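Birkenton Swim Club
Minutes of the technical meeting, June

Chair: Yvette Ouellet
Clubs represented: Birkenton, Grurinlow, Serkier
Apologies: Kushnir

1. Minutes of the previous meeting
Approved with one correction. The relay order deadline in item 4 should read 8 a.m.

2. Entry standards
Grurinlow asked that converted times be accepted for the 100 butterfly. The chair noted that the conversion table in use predates the current pool configuration. Agreed: converted times accepted for seeding only, marked as such on the psych sheet. Serkier abstained.

3. Relays
Each club may enter two relays per event. Only the A relay scores. Names are final once cards reach the clerk of course – late changes require a medical note.

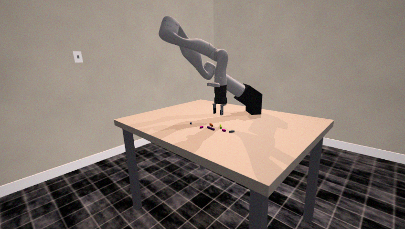 The medley relay moves to the end of the session. Grurinlow objected on the grounds of short rest after the 100 freestyle. The objection was recorded and the order of events stands.

4. Timing
Touchpads in lanes 2 and 7 registered soft touches at the last meet. Birkenton will test both before warm-up. If a pad fails, backup button times apply for that lane, adjusted under the usual procedure.

5. Warm-up
Lane assignments as last season. Kushnir's request for a separate sprint lane is held over until its delegate can attend.

6. Other business
Serkier to circulate the revised scratch form.

Meeting closed at 8 p.m.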